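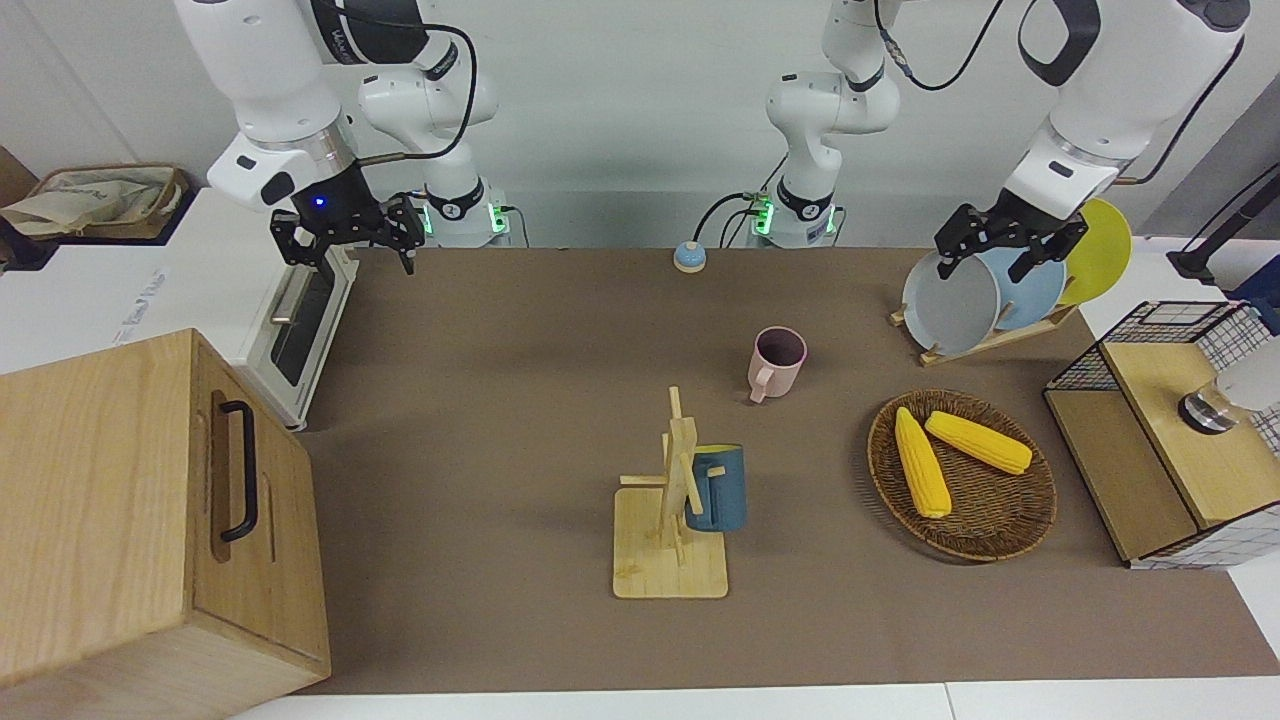
Airtime in the Brindano council race

The Brindano Ledger and its two sister stations ran 88 items on the council race during the first week of April. Sandrine Hoarau logged each one by date, outlet, length and first-named candidate. Reposts of the same story were counted once. Letters to the editor were left out.

Menon was named first in 61 items and Sanov in 27. The gap is widest on the evening radio program, where Sanov's water rate plan was mentioned once, in the last minute, without a figure. Menon's plan got a full segment two nights running.

Item counts alone don't show slant. Menon holds the seat, and an incumbent makes news by signing things. Hoarau therefore coded the headlines separately -- favorable, unfavorable or neutral -- using the same sheet she used for the Grirness school bond vote. A second reader coded all of them again. The two disagreed on 8, and those were set to neutral.

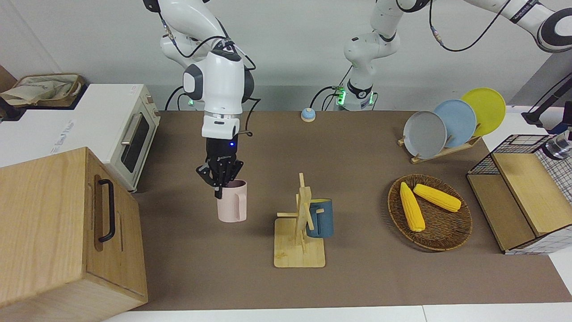

What the stations said

The station manager replied by email that guest slots are offered to both campaigns on equal terms and that Sanov's office turned down two. Sanov's office confirms one. We have asked for the booking records and have not received them.

The full log has 669 rows, as it also covers county and school board items. Subscribers can request it as a spreadsheet by replying to this newsletter. Corrections received by 10/04/2024 will go into the next version, with the old entry kept alongside the new one.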